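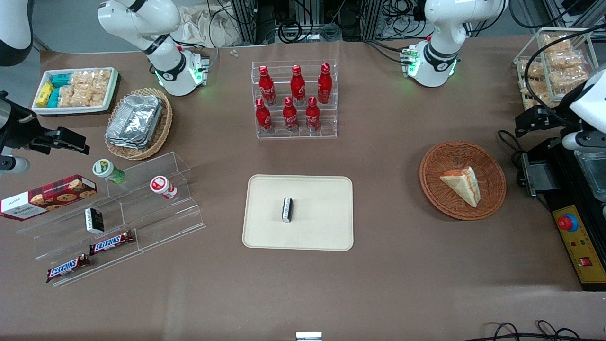

The Ultov two-arm station at a table of packaged snacks, with the stop control on the yellow box at right.

Ultov Two-Arm Station: Bench Review
By Ehsan Sandhu

Restocking a snack counter is a dull job, and it is the sort of dull job that vendors now say a machine can take over. The Ultov station is sold on that claim. It comes as two white arms with parallel grippers, a controller and Midness, the task software, on a one-year license. I ran it over two weeks in January on work that a small shop or an office kitchen would recognize: putting fallen goods upright, moving bars and boxes between a stepped stand and a tray, and clearing baskets.

Setup

Mounting both arms took most of a day. The manual assumes a rigid frame and says little about cable routing, and you should plan that before bolting anything down. Calibration is a separate step for each arm, and a shared one follows. The shared step failed twice on my bench until I re-torqued the left base. After that it held for the full test.

Results

I logged 216 pick-and-place attempts with mixed packaged goods. Of these, 37 ended in a drop, a missed grasp or a stop that needed a person. That is a usable rate for a demonstration and a poor one for a shop that wants to leave the machine alone overnight.

The failures were not spread evenly. Bottles were the best case. They are stiff, they stand up by themselves, and the neck gives a parallel gripper something to close on. Taking one from the back tier of a rack was slower than taking one from the front, but no less reliable.

Small jars lying on their sides were harder. The software finds them, then often picks an approach that rolls the jar along the step before the fingers close. Clear acrylic makes it worse - the depth estimate wandered near the edges of the stand, and the gripper touched the step more often than I liked.

Soft bags are the weak point. A bag of rice crackers has no fixed shape, and two lying together may be read as one object. Grip force can be set per item in Midness, but the lowest setting still broke crackers. Candy bars gave no trouble once the fingers were lined up across the short side.

I would not ask it to handle cake. A slice in a basket needs a flat server under it, and Ultov does not offer one. The Wando scoop fits the wrist flange, but the software has no profile for it.

Speed

A person cleared my standard layout in 60 seconds. The station needed about nine minutes, with both arms in use. Much of that is waiting: when the two work areas overlap, one arm parks until the other has left.

Safety and upkeep

The emergency stop worked each time I pressed it. Recovery is clumsy, as both arms must be homed before the task can resume, and anything held in a gripper has to be taken out by hand first. Finger pads wore visibly by the end of the second week. Replacements come in packs of four, and changing a set takes a hex key and a few minutes.

Compared with the Kazmi single-arm unit

The Kazmi is slower to teach and cannot steady a tray with one hand while loading it with the other. It is also quieter, takes half the table and recovers from a stop without homing. For bottles and boxes alone, I would buy the Kazmi.

Verdict

The Ultov is a sound development platform and an early product for real chores. Labs and integrators will get their money's worth. A shop owner should wait for better handling of soft packs and a shorter restart - version 2 of Midness is supposed to address the second of these, and I will rerun the stop tests when it ships.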